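Pevero Marble Track Set: Set-Up Guide
Section 4: Laying the Toothed Strip
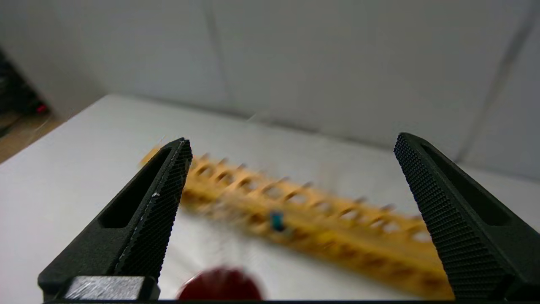 By now you have opened the box, sorted the bags, and found that the bag marked "spares" holds the only part you needed in Section 2. Welcome to Section 4, where the toothed strip goes on. Most people finish it in 15 minutes. Our proofreader, Hiếu Cù, took an evening, and several of the notes in this section are named in his honor, though we have left his name off them.

The strip is the long, bendy piece that guides the carriage along the track. One long edge has teeth. The other long edge does not. Please look at it now and decide which is which, as everything that follows depends on your being right.

Before you start

You will need a clear stretch of table longer than the strip, a soft cloth, and the small bag labeled 14. You will not need glue. If you have already fetched the glue, put it back where you found it and wash your hands.

Pick a smooth, hard tabletop. A tablecloth will grab the teeth, and a carpet will eat the clips. Good light helps, especially if you plan on finding anything you drop.

4.1 Flattening the strip

1. Take the strip out of its paper sleeve. It has been curled up in the box since the factory and will want to stay that way.

2. Lay it on the table and smooth it with the flat of your hand, working from the middle outward. Go slowly. It bends easily sideways and will forgive you for it. It does not forgive twisting.

3. If the ends still lift, set a paperback on each one and leave it alone for an hour. A hardcover is too heavy and will press the teeth out of line. We tested this with the collected works of an author whose feelings we would like to spare.

CAUTION: Do not iron the strip. Do not iron it through a towel. Do not use a hair dryer "just on low." The customer service team at Grandivance has a folder for these, and it is a thick folder.

4.2 Finding the right way around

4. Turn the strip so that the teeth point away from you.

5. Check that the row of openings can be seen along the whole length. If any opening is clogged with a scrap of plastic left over from molding, push it through with a toothpick. A knife will also do the job, and will then go on to do several other jobs you did not ask for.

6. Clip a marker tab over the middle opening. To find the middle, bring the two ends together gently and see where the strip bends. Do not crease it. The tab should snap on with a click you can feel more than hear.

Note: The tab slides if you push it hard. It is meant to stay put during play, so if yours wanders around by itself, take it off, turn it over, and clip it on again.

Note: Earlier printings of this guide said to place the tab at the left end. This was wrong, and Mereana Whitelaw of Drevness wrote us a very patient letter about it in June. She was also right about page 9.

4.3 Seating the strip in the track

7. Set the base rails down side by side with the groove facing up. If you skipped Section 3, this is where you find out.

8. Hold the strip by its long edges, one hand toward each end, and lower it over the groove. Keep it level. Start at whichever end is nearer your good hand.

9. Press the first few openings onto the first few pegs. Stop there and look down the length of the track. The strip should run straight along the groove with no hump in it.

10. If there is a hump, you have missed a peg. Lift the strip from the end and start again. Pushing down on the hump only moves it somewhere else, usually to the other side of a part you had finished.

11. Carry on to the far end, one peg at a time. You may leave a sliver of strip showing past the last peg. It is supposed to be there and should not be trimmed.

CAUTION: Keep fingertips off the points of the teeth when pressing. They are not sharp, but they leave a row of little dents that takes some explaining at dinner.

4.4 Checking the run

12. Wipe the track with the dry cloth.

13. Place the carriage on the strip at the marker tab and roll it to each end with one finger. It should make an even, purring sort of rattle.

14. Listen for gaps in the sound. A click means a tooth is bent. Silence means the carriage has left the track, and you should look under the table.

If something is not right

The strip is too long.
You have put it in the groove of the short rail. The long rail is under the instruction sheet.

The strip is too short.
See above, the other way around.

The carriage runs well in one direction and refuses the other.
The teeth are facing you. Return to step 4 and tell no one.

A tooth has snapped off.
One missing tooth makes no difference to the run. With 2 missing in a row the carriage will stall. Order a new strip under part number 573 from Rodrigues, who handle our spares. Please quote the part number and not "the comb thing," though they do know what you mean.

The strip keeps curling out of the groove.
Go back to 4.1 and be honest with yourself about the hour.

Putting it away

Lift the strip off from one end, peg by peg, and store it flat if you have the room. A long drawer is fine, and so is the top of a bookcase. If it must be rolled, roll it loosely with the teeth on the outside, and hold it with string. Rubber bands sink between the teeth and come out in pieces the following year.

Leave the marker tab on. It is easier to find that way.

Section 5 covers the bell and the end stops. Younger builders will want to fit the bell first. The end stops go first.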